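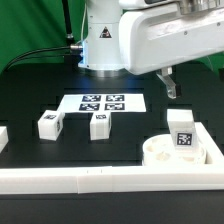
Does removing bus stops from a route make passengers walk farther than they are willing to walk?

For most passengers in Multen it did not, although older riders on the hill streets were a clear exception and several of them stopped using the bus.

Figure 1. White arm with cylindrical base column on a dark tabletop, green backdrop behind.

5. Discussion

The results in the previous section cover a single route in a single town, and they should be read that way. The Multen to Kurkine route is run by Gittins, a small operator with a mixed fleet and no live tracking at the time of the study. Before the change, stops in the center of Multen were very close together. Several had been added one by one over the years at the request of shops or residents, and the timetable was never adjusted to match. Drivers made up the lost time on the open road toward Kurkine or did not make it up at all.

The passenger survey returned 2,150 usable forms. Forms were handed out on board and at the Kurkine terminus, and riders could fill them in on paper or through Fotari, the online tool used for the household survey. Paper forms were more common among riders who boarded in the town center. People who had already given up the bus were less likely to be reached by either method, so the share of riders who reported no difficulty is probably too high. The household survey was meant to correct for this, but its response was weak on the hill streets, where the correction was needed most.

Walking distance was measured along the street network from the nearest corner to the rider's home address. This is better than a straight line but still leaves out slope, stairs and the wait to cross the main road. Two riders living the same distance from a stop can have very different walks. In the written comments, distance came up less often than the condition of the sidewalk. Riders mentioned broken paving, parked cars and the lack of a handrail on the steps below the market. A stop removal that looks minor on a map can push people onto a stretch of sidewalk they had been avoiding.

Time savings were real but uneven. The median trip from the market to the Kurkine terminus was 4 minutes shorter after the change. Most of the gain came from the town center, as expected. Outside the center, the remaining stops were busier, and some of the time saved by skipping stops was lost to longer boarding at the ones that were kept. Cash fares made this worse. An operator planning the same kind of change would do well to look at fare payment first, or at least at the same time.

Reliability improved more than speed. Before the change, a late bus at the market tended to stay late all the way to Kurkine and to start its return trip late as well. Afterward, the layover was long enough to absorb most delays. Riders noticed this. In the comments, being able to trust the timetable was mentioned more often than the shorter ride, including by people who now walked farther to reach a stop.

The weather may have helped. The second round of observation fell in August, when the streets are dry and school traffic is absent. Walking an extra block is easier then than in winter, and boarding is quicker without students. We had planned a winter round, but a long closure of the river bridge put the route on a detour and the data could not be compared.

Stop spacing is often set by a single target distance applied to the whole route. Our findings give little support for that practice on routes like this one. In the flat part of Multen, wider spacing caused few problems. On the hill, 2 of the removed stops account for nearly all of the complaints, and both served streets with a high share of older residents. Gittins has since put one of them back for daytime trips. Whether the riders who left have returned is outside the period covered by our data.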